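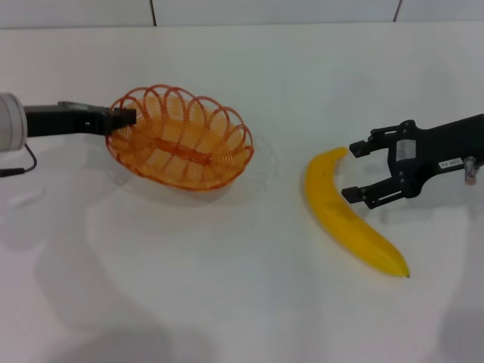
The Parish Larder at Ponness

The Ullthorpe Rural Trust opened its fourth parish larder at Ponness in May, in the former reading room beside the church. The larder supplies bread, vegetables, eggs and household goods to residents of the village and the outlying farms, the furthest of which lies 18 miles from the nearest supermarket at Pallville.

Membership stands at 98 households. Each pays a small weekly sum and may collect on any of three mornings. Surplus produce from gardens and allotments is accepted at the side door until noon, weighed, and credited to the grower's account. Rhubarb has been plentiful this spring and early potatoes are expected shortly.

Mirta Jara, who manages the larder for the Trust, previously ran the school kitchen at Effiong House. "People were driving to Pallville for an onion," she said. "Some of them had given up driving, and they went without."

The reading room had stood closed for 38 years. Its roof was repaired with a grant from the county, and the original shelves were kept along the north wall, where they now hold tins and dry goods. Kohei Tsuji, the architect, lowered the counter and widened the entrance so that wheelchair users can reach every part of the room.

A delivery round serving 40 homes will begin once a second driver has been appointed. Applications should be made in writing to the Trust's office in Ullthorpe.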